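Home recording rules updated for September

Mitra Safavi has revised the rules for clothing work with hand-held grippers. They apply to all Simiyu sessions.

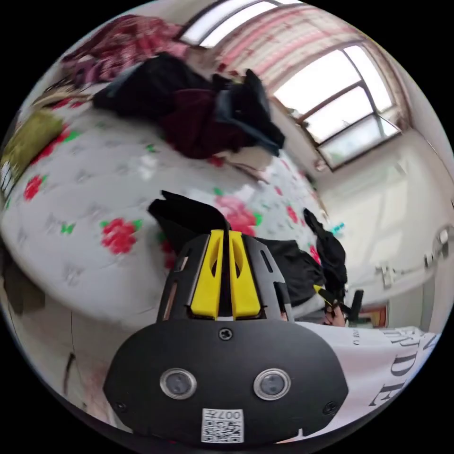 Black garment at the fingertips, clothes pile behind.

Keep the fingers upright when you approach fabric. Check the lenses every 20 takes.

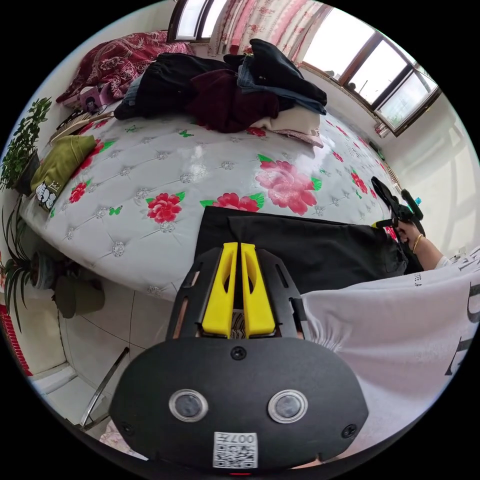 Both grippers should stay over the bed until the take ends.
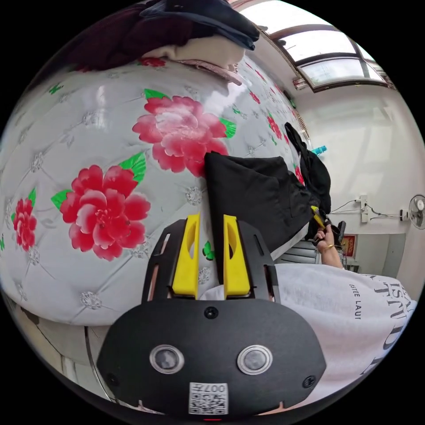 Log dropped items as faults. Send questions to Shabani Nyanda.
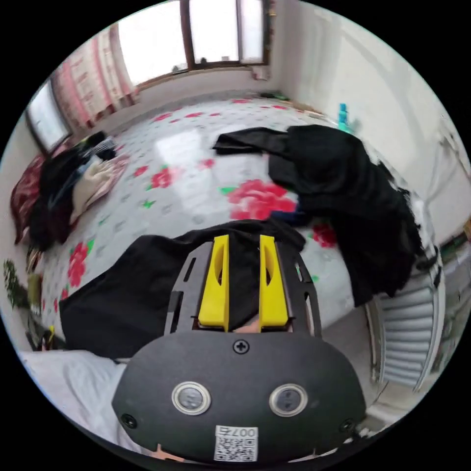 Gripper over the bed, black fabric under the plate.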